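July, bench notes, dish rack task, bimanual

Picking this up from where I stopped before lunch. The question is still the one Els scribbled in the margin last time: does the policy get worse at handing off a cup when the rack is already crowded, or does it just look that way to us when we're tired? I've been saying the first, Dirk has been saying the second, and we've both been saying it without numbers, so I finally sat down and fixed the protocol.

What changed since the last entry: I retrained on the full set, 317 demos, all teleoperated on this same table. The old checkpoint (the one we call Leemans, don't ask me why, Dirk names them) only saw the first batch, and almost all of that was with a bare rack. The new one is Grastby. Same architecture, same chunk length, same three camera views. The only thing I touched besides the data was the gripper normalization, which had been clipping the closed end of the range on the right side. Embarrassing! I found it by plotting commanded against measured width and seeing a flat shelf where there should have been a nice slope.

The protocol, so I don't reinvent it next time:

- 80 trials per checkpoint, half with the bare rack and half with the full load
- cup start pose drawn from the printed list, no nudging it "a little" because it looks awkward
- 60 seconds per trial, then it's a fail, even if it's *so close*
- a handoff counts if both grippers have been on the cup and the first one lets go without the cup dropping
- placement gets scored separately, and a cup that lands in the rack upside down is still placed (Els and I argued about this, she won)

Crowded condition for this run is the usual crockery plus the cup as the item in play. I set the load once and leave it alone between trials unless something gets bumped, and then I rebuild it from the reference print taped inside the cabinet.
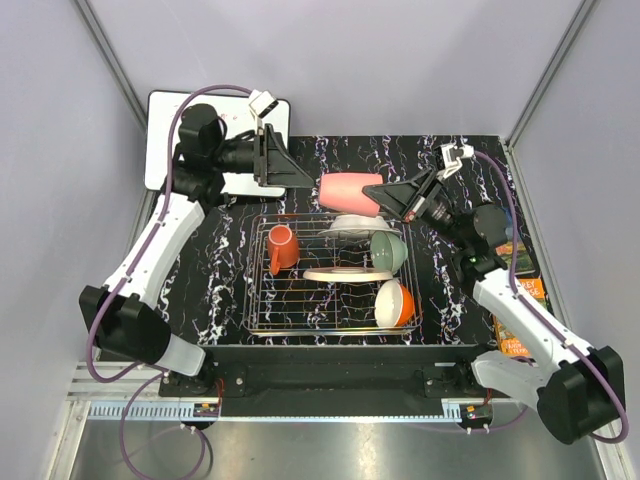

*Crowded condition. Right gripper has the narrow end of the pink cup, left fingers just short of the wide end.*

This moment is what I care about, the last little gap before the second gripper makes contact. On Leemans the arm coming in would hover, back off, come in again, back off again, and sometimes burn the whole minute doing it. I had assumed it was the crockery confusing the wrist view, all those rims and curved edges below the cup. So I split the failures by type, and the hover shows up in the bare rack trials too! Less often, but it's there. That's a point for Dirk and I have told him so, quietly.

With Grastby the hover is mostly gone in both conditions. I've scored the bare half and am partway into the crowded half, so no totals in here yet, I don't want a half-finished number getting copied onto a slide. What I can write down is that I've seen 2 drops so far, both in the crowded condition, both at release and neither at contact. The receiving gripper had closed, just with too shallow a grip, and when the other one opened the cup rotated out. Different failure from before and I kind of like it better, because I know where to look.

Things I think might be behind it:

The wide end is a worse place to grab than the narrow end. The fingers taper, so if they come in short they're pinching with very little surface. In the demos we (mostly me) tended to go in deep, but the policy averages over everybody's habits, and Ondix-batch demos were all collected by people who had been on the rig for a day.

Or it's the action chunking. If the release gets planned in the same chunk as the closing, the arm has committed to letting go before it has had any look at the grip. Els suggested running with a shorter execution horizon at test time only, no retraining, which costs me an afternoon at most. Doing that next.

Not convinced by the lighting theory. The yellowish glints on the rack wires come and go depending on where you stand and I can't see them lining up with anything in the logs.

Housekeeping: the whiteboard at the back has to stay put between now and the end of the run, same with the books on the right. They were there for the Grastby demos and I don't want to find out the hard way that the model cares. Dirk, this means you. If you need the board, use the one in Drulen.

Still to do: finish the crowded half, rerun the same start poses with the short horizon, pull gripper width traces for both drops and overlay them on a good handoff. Also back up the logs before anybody updates the driver on that machine.

Stopped at 5:40, arms parked, power off at the strip.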